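The Table by the Stairs, and Other Small Victories

So the table is finally in its spot and I have been fussing with what goes on it ever since. If you read my last post you know I spent most of July arguing with myself over whether it should go under the window or out in the open next to the stairs. The stairs won. I walk past it 60 times a day now and every single time I move something two inches to the left.

I love the color of it, a light oak kind of tone, with the grain running nice and clear. The one I nearly bought instead was from Bernuretti, and it was gorgeous, and it was also white, and I know myself and I know what I do with coffee. Wood forgives you. White keeps a record.

The floor took some getting used to with it, though. It's that gray-brown plank look, every board a slightly different shade, and I was worried that a warm wood on top of a cool wood would look like I'd run out of money halfway through (I mean, I did, but I didn't want it to show!). After a few days I stopped noticing. I think the trick is that the planks vary so much already that one more tone doesn't bother anybody.

Then there's the light. It's a big white room with a high ceiling and those long office-y fluorescents, and they are not kind to anything.

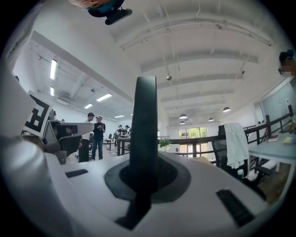
I went back and forth on bulbs for ages. The pack I tried in my desk lamp said 2000 lumens on the side and it was like having breakfast at the dentist. My sister-in-law swears by a little warm lamp on every surface, and she's probably right, but I don't want a cord trailing across the floor next to a staircase. I will trip on it. I'd give it until Wednesday. So no lamp for now, and I'm trying to pick things for the table that hold up under flat white light: strong shapes, plenty of contrast, something green.

Which brings me to the picture. I've had this print since my old apartment on Prundham Street, where it hung in the hallway and got bumped by every grocery bag I ever owned. It's a botanical sort of thing in black and white, in a black frame behind glass, very plain. I wasn't going to keep it. I had it in the donate pile twice! But it turns out to be the one thing I own that doesn't look washed out over here, and with the black stair railing curving around behind the table it seems like somebody planned it.

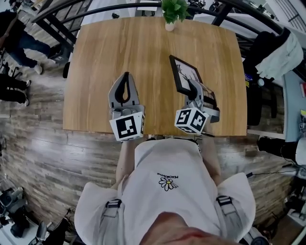

The plant is staying at the far edge, by the way. I tried it in the middle first and it looked like a restaurant. It's a small thing in a small white pot with really bright leaves, and I want it to have some room to itself, so the frame gets the front half and the plant gets the back. My rule used to be that everything on a table had to be in a group of 3, which I got from a Stutov catalog years ago and followed like scripture. I've given up on that. Two things and a lot of bare wood is fine. It's also a lot easier to dust.

What I can't settle is the angle. Flat down is no good, obviously, you'd just be setting mugs on it. Leaned up facing the stairs you catch it on your way down, which is sweet, but then from the other side all you get is the back of a frame. Turned toward the room it picks up the ceiling lights in the glass and you can barely make out the branches. I've been turning it a bit at a time, then walking off to see how it looks from across the room, then coming back and turning it again – a very good way to lose a Saturday's worth of energy on a weeknight.

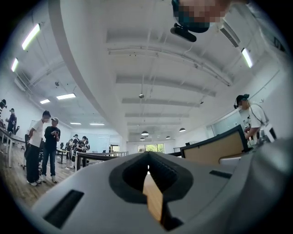 I did look into swapping the glass for the non-glare kind. The framing counter at Vitale quoted me more than I paid for the print and the frame together, so that's going on the someday list with the rug and the proper reading chair. In the meantime I found that tipping the frame back a little further helps with the worst of the shine, but then it wants to slide. A couple of those clear rubber dots (the ones for cabinet doors) under the bottom edge should hold it. I have a whole sheet of them somewhere. I had them in my hand last month. If they turn up I'll let you know how they do, and if any of you have a better way to prop a frame on a bare table without buying one of those little easels, please leave it in the comments, I'm all ears.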